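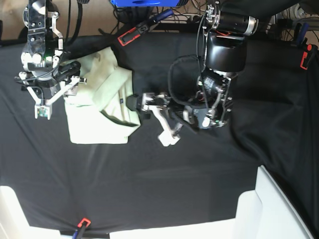 Un tissu vert d'eau, ça se plie en trois, jamais en quatre, sinon on garde la croix au milieu jusqu'à Noël. C'est le premier commentaire reçu sur cette galerie, il est arrivé avant que nous ayons fini de la mettre en ligne, et nous l'avons laissé en tête parce que l'expéditrice est revenue deux fois vérifier qu'il y était toujours. On remarquera que le nôtre n'en est ni à trois ni à quatre. Il en est au stade du tas qui a de l'ambition : le haut fait encore des vagues, le bas a déjà un bord droit.

Le pli, mode d'emploi et découragements
Galerie de l'atelier linge, maison Esdale

L'atelier se tient le mardi, dans l'ancienne lingerie, au bout du couloir où il fait froid. On y apprend à plier ce que tout le monde croit savoir plier. Sept séances, une table, et une quantité de linge qui augmente d'une semaine à l'autre sans que personne avoue en apporter. La première séance attire 25 inscrits. La deuxième, nettement moins : c'est celle du drap-housse.

Le vert d'eau, donc. Couleur redoutable. Elle pardonne la poussière, elle ne pardonne aucun faux pli, et la moindre épaisseur de trop lui fait une ombre sur le côté droit. Sur fond noir, c'est pire, tout se voit. Nous travaillons sur fond noir.

La petite étiquette bleu foncé, sur la droite, à mi-hauteur. Il existe deux écoles. La première veut l'étiquette dedans, pour la pudeur. La seconde la veut dehors, pour retrouver le sens du tissu au premier coup d'œil. Les deux écoles ne déjeunent plus ensemble. La maison Esdale, prudente, recommande de commencer par repérer l'étiquette et de se disputer ensuite.

Le bord droit du bas. Arrêtez-vous un instant dessus, il le mérite. Un bord droit s'obtient en posant la main à plat et en poussant vers l'extérieur, du milieu vers les coins. En tirant sur les coins, on obtient un trapèze. L'armoire de l'entrée contient beaucoup de trapèzes.

La bosse du haut. Dans le manuel Cadis, notre bible (30 pages, dont une blanche), elle porte le joli nom de « réserve ». Il s'agit du tissu dont on ne sait pas encore quoi faire. Le débutant l'aplatit du poing. L'habitué la soulève, la secoue un peu et la repose plus loin – où elle forme une autre bosse, mais mieux placée.

Ce qu'il faut sous la main

Une table à hauteur de hanche. La nôtre vient de chez Stefanou et penche légèrement vers la fenêtre, ce qui fait que les piles aussi.

Un drap noir pour la couvrir, bien tendu. Il accroche juste assez pour que l'ouvrage ne file pas. Il récolte aussi les peluches de toute la commune ; prévoir la brosse.

Une planchette à plier, si l'on y tient. Nous avons essayé le modèle Panidska pendant deux séances. Les piles étaient impeccables et l'on s'ennuyait ferme.

Pas de fer. La question revient à chaque séance, la réponse aussi.

Courrier du pli

Plusieurs visiteurs demandent combien de fois il faut recommencer avant d'y arriver. Le manuel Cadis avance le chiffre de 4 000 plis pour acquérir « le geste ». À raison d'un mardi par semaine, cela nous mène assez loin, et la lingerie n'est chauffée que jusqu'en avril.

Un autre veut savoir si l'on peut rouler au lieu de plier. On peut. On peut aussi tout mettre en boule dans le tiroir et s'asseoir dessus, méthode qui garde ses fidèles et que nous aborderons à la dernière séance, si le drap-housse nous en laisse le temps.

Les inscriptions pour la prochaine série se prennent sur place, le mardi, avant 18 heures. Apporter une pièce de tissu unie, de préférence une à laquelle vous ne tenez pas trop.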